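Cledow moves gripper upkeep out of the workshop and onto a shelf by the door

Cledow has changed the way it looks after the hand-held grippers it sends out to people's homes. From this month, the pairs used on its laundry and bedroom work get their routine care at the Kustberg depot between outings, and only broken units go back to the main workshop at Orkum.

The company has 40 pairs in use. Operators carry one in each hand and fold clothes, clear beds and put things away, and the recordings are used to teach robot arms the same jobs. Until now a pair with a loose finger or a smeared lens went back to Orkum by van, and it could be gone for a week over a fault that takes 18 minutes to fix.

Under the new routine, each pair is checked when it comes back and again before it goes out. The check starts with the fingers. They are pressed together and let go several times, and the technician looks at whether the tips meet squarely and whether the gap is the same along its length. Soft fingers that have taken a set are swapped as a pair. Putting one new finger next to one old one is no longer allowed, after a batch of recordings from the spring showed the grip pulling to one side.

Next come the screws on the housing. They are tightened by hand with a cross-head driver, in the same order every time. Power drivers were tried at first and stripped the threads on several units, so they have been taken off the bench.

The lens is cleaned last. Lint is the main trouble on laundry jobs, and fine fluff from towels and fleece gets into the finger joints as well. The depot uses a soft brush for the joints and a dry cloth for the lens. Liquid cleaner is kept away from the grippers altogether.

Left and right units are labeled separately and stay together as a numbered pair. Cledow says mixed pairs were its most common setup fault last winter. A left unit sent out with the wrong partner would start up normally, and the mistake would only be found when the files were read in at the end of the day. 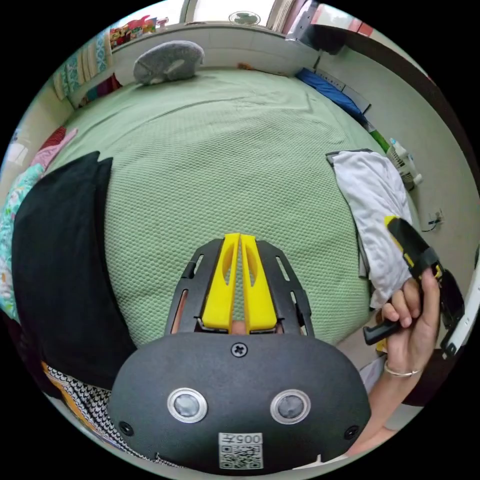
Operators have a short routine of their own. Before the first garment they open and close both grippers fully, hold them still over the bed for a few seconds, and then scan the codes. The same thing is done after every battery change. If the opening width shown on the tablet does not return to zero when the fingers are closed, the pair is set aside and the spare is used.

The spare parts list has been cut down too. Kustberg now stocks fingers, screws, side brackets and labels, all kept in one cabinet. Boards and cameras are still handled at Orkum, where the calibration stand is.

The labels are the one part still causing complaints. They lift at the corners after repeated handling, and a torn code has to be typed in by hand. A tougher version printed by Bạch is being tested on a few pairs, and the depot expects to switch the rest over if the codes still scan after 60 outings.

In the first weeks of the new arrangement the depot logged 133 checks. Most ended with nothing more than cleaning. Cledow plans to bring the same routine to its kitchen pairs in July, with an extra step for grease on the fingertips.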